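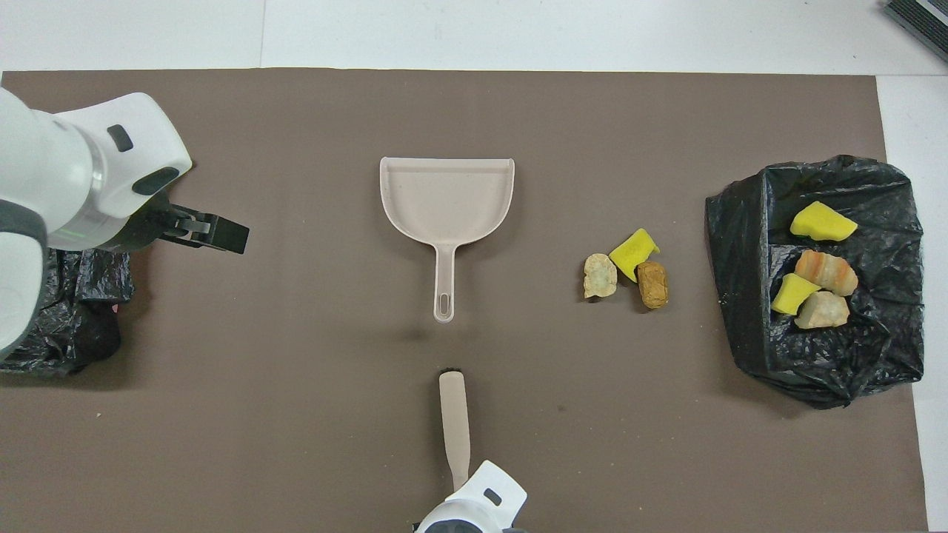

Wondosel Allotment & Garden Club — Members' Board

Thread: Saving seed from runner beans, worth it?

veronika_p
Right, I've been itching to ask this since Monday. My Nakow beans (the red-flowered ones from the swap table) have gone absolutely bonkers this July and I want to keep seed for next year. Do I leave whole plants alone, or just a few pods on each? I've got 32 plants up the fence and I'm still picking every evening!

troels.d
Whole plants, every time. Pick your four best, tie a bit of wool round them and don't touch them. If you keep cropping the rest you won't notice the loss.

Yamuna M
Ooh, I do the opposite. I leave the lowest pods on everything and eat the top ones. Seed from lots of plants keeps the mix healthy. I shelled 456 beans last autumn and gave most of them away in envelopes, it was lovely.

troels.d
Lowest pods rot on my plot. Clay soil, slugs, the lot. You're up the hill where it drains.

Yamuna M
Fair point about the hill! But four plants is too few for runners, they cross all over the place. If one of your four is a dud parent you've got a whole row of duds.

chowdary_n
Could I add that they'll cross with whatever is next door as well? Plot 9 has white Imrie growing right up against Veronika's fence. You might get pink flowers, which I'd be thrilled with, but don't count on them coming true.

veronika_p
Pink!! Now I hope they do cross. So how do I know when the pods are ready?

chowdary_n
Papery and rattling. If it turns wet in September, pull the plants up and hang them upside down in the shed.

anayeli_b
Shed only if yours is mouse-proof — mine had the lot in one night. I use the spare room, on newspaper, window open. Two weeks, then a jam jar with the lid off for another week.

troels.d
Still saying four plants.

Yamuna M
Ten, Troels. Meet me at ten.

troels.d
Six, and you can have some of my leeks.

veronika_p
I'm going with eight, wool's on already. Anayeli, have you got any spare jars?

anayeli_b
Loads, I'll leave a box by your gate tomorrow after five.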